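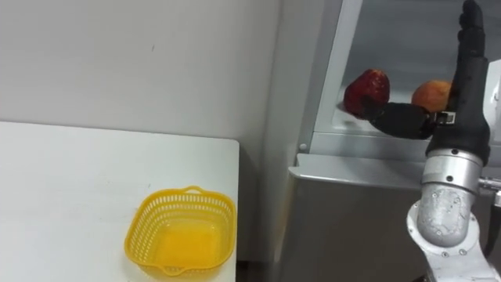
**slowcooker_dave** – May 20, 2023

I've been meaning to write up the Darura hand kit for a while now, and since the question of whether it's worth the money keeps popping up on this board, I figured I'd finally sit down with a coffee and do it properly. We bought the full package from Birnlow at $3,153, which covers the hand, the wrist adapter, the control software and a support plan that runs 36 months. Our pet project is fruit, out of the fridge and into a basket. The thing I keep coming back to is the thumb. It reaches a long way out from the side of the hand, so you can bring it up to that dark red fruit on the shelf with all the upper fingers still pointing straight up, and with a front lip on the shelf and a peach sitting close by, I'm very glad of the extra reach!

Setup was painless by the standards of this hobby. It took me 40 minutes from opening the box to moving the first finger, and a good chunk of that was spent looking for my own small hex key. The software comes with a set of ready-made grips, and the one called "soft round" is lovely. It closes slowly, waits a moment, then tightens a little. I've had it pick up plums that I'd hesitate to squeeze myself.

What I like less: the manual reads like it was written for somebody who already owns one, and the wrist adapter needs its screws checked more often than I'd like. I'd still buy it again. Happy to answer anything.

**pinecone77**

Thanks for taking the time, this is more useful than the whole Birnlow product page put together. I'm going to grumble a bit anyway, if you'll forgive me. That's a lot of money for moving fruit. My old two-jaw gripper does apples and oranges all day long, and when it breaks I can print new jaws overnight. Where does the five-finger approach earn its keep for somebody working in a regular kitchen?

Also, how does it do with fruit that's past its best? Mine gets confused by anything with a wrinkly skin.

**slowcooker_dave**

Fair question, and I went back and forth on it myself. For plain apples on a clear counter I'd tell you to keep your gripper and spend the money on a nice vacation. For me it's the crowded shelf that does it. Two jaws need room on both sides of the fruit, and I rarely have that. I can slide the thumb in, nudge a piece out from its neighbor and then close on it.

Wrinkly fruit is okay with "soft round," a little worse with the faster grips. I turn the closing force down and let it take its time.

**marigold_bench** 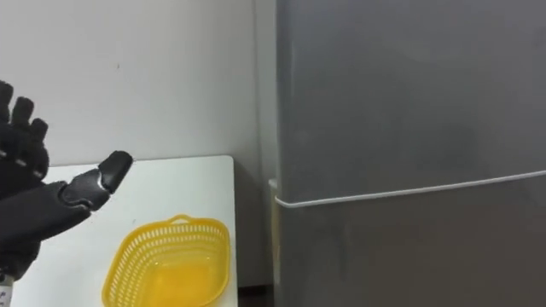 *Wihongi Home Robotics Club – Hands and Grippers Group*

Hello from the Grosau end of things! Our group has had the same kit on trial, so let me add a few words, and I'm afraid I'm going to disagree with Dave on one point. For us the picking was the easy half and the basket was the hard one. We use a yellow plastic one with slotted sides, and the little arched handle on the far rim stands up higher than anything else on it. If you plan your drop from that side, you need to plan for the handle too, and the thumb sticks out so far that it's the first part you have to think about. I love that thumb at the fridge and I could cheerfully unscrew it at the table.

What helped us was writing a second wrist pose just for letting go – thumb folded in first, then over the rim, then open. It adds a few seconds and I don't miss them.

One more thing on the support plan. Birnlow answered our email quickly and politely, but the answer was to wait for the September software update. I'd want to see that before I told anybody the release grips are finished.

**pinecone77**

See, this is what worries me. If I have to write my own release pose, what am I paying for?

**marigold_bench**

The fingers, mostly! They really are good. I'd just go in knowing that the ready-made grips get you as far as holding the thing.

**slowcooker_dave**

I'll give you the release point, Marigold. I come in from above and drop from higher than I should, which is fine for oranges and rude to peaches. Would you be willing to share that folded-thumb pose? I'd love to try it before I go fiddling with my own.

**oddsocks_lab**

Long-time reader, hardly ever post. Has anyone had trouble with the fingertips getting slick? Mine were great for about 80 picks and then the grapes started sliding out. I wiped them down with warm water and a bit of dish soap on a cloth and they came back, but the manual doesn't mention cleaning at all and I don't want to ruin them.

**slowcooker_dave**

I've been using a damp cloth and nothing else. I'd ask Birnlow about the soap, and please post what they tell you.

**marigold_bench**

Damp cloth for us as well. Dave, I'll put the pose file in the shared folder tonight. It's set up for our table height, so change the first value before you run it.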